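**Is it worth switching internet plans when you work from home two days a week?**

Hi all, first post so be gentle! We're out past Plelden on the old copper line and I'm paying Cendow $100 a month for a plan that falls over every time it rains. My calls freeze, the kids yell, I tether to my phone and burn through data. There's a fixed wireless mob called Imier doing a sign-up deal in our area and I'm tempted, but the neighbours are split on it. I mostly do video calls and send big spreadsheets, nothing flash.

I've already tried plugging straight in with a cable and it made a bit of difference, maybe. Still lousy after about 3 pm.

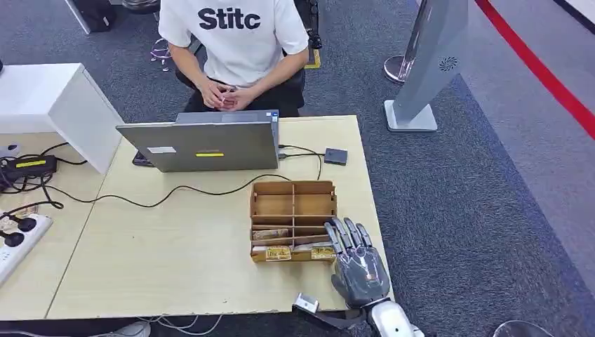
Plug in and run a speed test at breakfast and again at 8 pm, then write both down for a fortnight. If the evening one is miles lower it's congestion, and a new modem won't fix that. If they're both rubbish, it's your line, and you can ask Cendow to send a tech out. Ours found water in the pit and I haven't had a dropout since September.

---

**Second answer**

I went to Imier last year and I'm pretty happy! Upload is heaps better, which matters more than download for video calls. Two warnings though: they need a clear view of the tower (we're 2800 metres away, with one big gum in between, and it was touch and go), and there's an exit fee if you leave early. Get the site check done before you cancel anything. I cancelled first like a goose and had no internet for over a week.

---

**Third answer**

just use your phone mate, mine does fine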